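Community Help » Out and About » Shows and open days

Taking my dad to a robot open day – what should we look at, and what should we ask?

Posted by Arif Kanagaratnam, 2025-05-18

My dad has got it into his head that he wants to see a robot do the washing up, and I've found an open day at the Weerasinghe workshop where they do kitchen demonstrations. It's the sort with two arms clearing and sorting things at a counter. I've booked us both on the afternoon slot. He's 3 years into retirement from fitting kitchens, so he'll have opinions about the units before we even get to the robot.

My trouble is that I don't know the first thing about any of this. Is there a good place to stand? Are you allowed to ask questions while it's going, or is that rude? And is it suitable for someone who can't be on his feet for long? I don't want to drive 60 miles and then find we've spent the whole time looking at the backs of people's heads. Any tips welcome, ta.

Fouad Salameh

I went to the one last September and had a lovely time, so tell your dad he's in for a treat! Mine was also the kitchen one. There were some 800 people through the doors over the weekend, according to the chap on the gate, but they let you into the demo room in small groups so it never felt like a crush. There's a bench along one wall and they were very good about keeping it for anyone who needed it. Ask at the desk when you arrive, don't wait until you're in the room.

Here's what I'd do, in the order you'll come across things.

Start with the gripper screen. It shows you what the little camera down by the fingers can see, and I'd have happily watched it all day. It's all at mad angles – you get the ceiling lights and the tap and a great slanting bit of worktop – but you soon get your eye in. The fingers have dark cloth over them, and when I was looking there was a small shiny bit of metal between the tips, with a fork waiting in the orange bowl down in the corner. My advice is to watch the screen first and then the real arms, as it makes a lot more sense that way round.
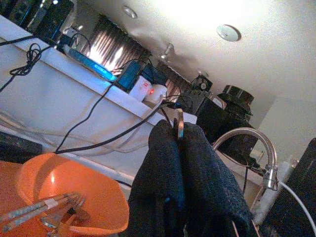 Then the question table. It's in the corridor, and there's a list you can put your name on if you want a longer chat with one of the staff. I asked how often it drops things and got a proper answer with no flannel (often enough that they don't use the good plates). They told me they'd rather have questions between runs than during, but no one minded me whispering.

Last, the demo itself. Try to get behind the robot, looking over its shoulders, so to speak. People all rush round to the side for the best photo and then they can't see what it's reaching for. From behind you've got both arms going out in front of you and the whole counter beyond them.

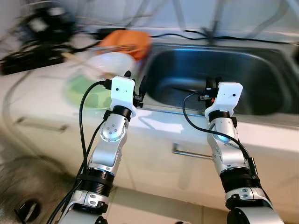 Tell your dad to bring his reading glasses too, because the handouts are in tiny print and mine went straight in the recycling. He'll want a nosey at the fittings as well if he's anything like my brother-in-law, who spent ages on his. It's a white front with a bar handle under the sink and a recessed one further to the left, and he got into a long conversation with a complete stranger about which sort is easier on the knuckles. I left them to it and had a cup of tea.

Parking is on the grass, so not your best shoes.

Cistus

Never been to the kitchen one, only the warehouse one at Sustberg, but I'd say go early. We had a 2 o'clock ticket and it was running late by then.

Also check whether they've got a café. Sustberg had a van and it ran out of everything except crisps.

Rustex

Agree with Fouad about standing behind. Ask them if it's working by itself or if there's a person driving it, and ask before it starts, as the answer changes what you look out for. At the one I went to they did a bit of each and I didn't realise until the end, so I'd been cheering on the wrong thing.

If your dad used to fit kitchens he should ask how they settled on the counter height. I wish I had.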